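Home & Garden Skills > Student Textbook > Unit 3
161 shares | 5 comments

CHAPTER 5
Setting Up a Small Potting Area

Most garden work starts at a bench. Seeds are sown there, young plants are moved to bigger pots, and tools are put away at the end of the day. A potting area does not need much room. A shelf in a garage or one end of a laundry counter will do, as long as everything has a place and the surface can be wiped clean.

This chapter covers the layout of a small potting area, the basic hand tools, and the care of both. By the end you should be able to draw a plan for a space at home or at school and list what belongs in it.

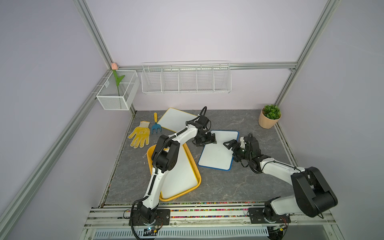

Storage is the first thing to plan. Work out what will hang, what will stand, and what will stay on the work surface while you are busy. Wire baskets suit hanging storage well, as dirt falls through them and the contents can be seen. A long one with five compartments, hung at the back, keeps small items apart, and a single mesh basket in a corner can hold something tall, such as a tulip on its stem. A hand rake and a work glove are best laid side by side where you can reach both. Potted plants go to a back corner, out of the way of your elbows.

Trays come next. A tray with raised sides catches spilled soil and can be carried to the compost bin in one trip. Choose one that leaves space beside it for tools.

Saturnino Figueroa, who taught the first version of this course, had students draw their plan on paper before moving anything. You will do the same in Activity 5.1. Measure the surface, mark where the light comes from, and sketch each item to scale.

Key terms: potting area, hand rake, compartment, scale drawing

5.1 Choosing the Work Surface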